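Kinnear Park and Ride – where we've got to
May 17, 2025

Hi Bríd,

You asked for something short before the next payment goes out, so I'll keep it to the stuff you'd want to hear over coffee. The Kinnear lot is graded and the drainage is in. We lost 11 working days to the storm sewer (the old drawings had it on the wrong side of the access road, of course) and I've clawed back a few of those by letting Torkier start the curb work early. Of the 30 bus bays and drop-off spaces on the plan, 22 are poured. I'm really happy with the ramps, they're much gentler than the ones at Nivard and the drivers noticed right away!

The shelter order is still my headache. Pimovau changed the glass thickness on us in January, which meant new footings, which meant a new sign-off from the county. Greer Guthrie got that through and I owe her lunch.

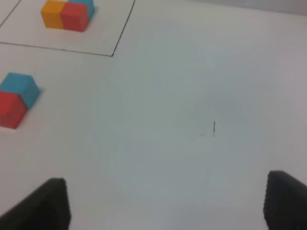 On the bus side, Route 22 will run through the lot once the signal at the entrance is live. The power company wants one more visit before they'll hook it up, and I don't have a date from them yet – I'm calling every morning. If it drags on we can open with a flagger, but that eats into contingency and I'd like your okay first.

We got 939 survey responses back from riders, way more than I'd hoped for. Most people want better lighting on the footpath to the apartments, so I've asked for a price on extra poles. I'll send that separately with the updated budget sheet.

Still need from you: a yes or no on the bike lockers, and the sign wording.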